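The Extra Seventy

Drita Krasniqi had the result in February and did not like it. The method was supposed to need 70 demonstrations per task. She had run it with 16 and it scored the same.

"Run it again," said Gerardo Mazza, without looking up from his lunch.

She ran it again. She ran it with 10 and the score dropped, so there was a floor somewhere, and it was low. The paper they had promised Troltura was built on the larger number. Surachet had spent most of the winter driving the arms by hand, opening the cabinet door, closing it, opening it, and his wrists hurt.

"Don't tell him yet," Gerardo said.

"He's sitting right there."

Surachet Kaewkla took off his headphones. "Tell me what?"

She showed him the plot. He looked at it for a while and asked what the flat part was.

"The flat part is everything after the first 16."

"So that's January," he said.

"Most of it."

He nodded and went to get a coffee. When he came back he said the early ones were the bad ones. He had been learning the controls. He missed the handle, backed off, came in again. By the end of the month he could do it in one smooth pass, every time the same.

Drita put down her pen. She sorted the files by hand and trained on 16 of the late, clean ones. It took until three in the morning. The arms reached for the door, missed by a finger's width, and stayed there, pushing at nothing.

She trained on the first 16 once more, with all the fumbling left in, and set up for the morning. 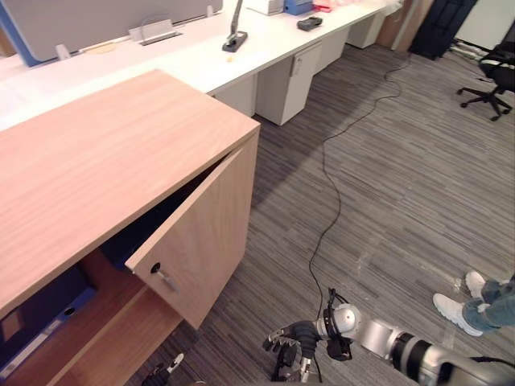 What did the policy learn from the early demonstrations that it could not get from the late ones?

It learned how to recover from a miss. The late ones had no misses in them, so once the hand was off by a little, it had nothing to go on.

Gerardo read that over her shoulder and told her to put it in the abstract. Surachet asked if his mistakes could be listed as a contribution. Drita typed his name first and went to find something to eat.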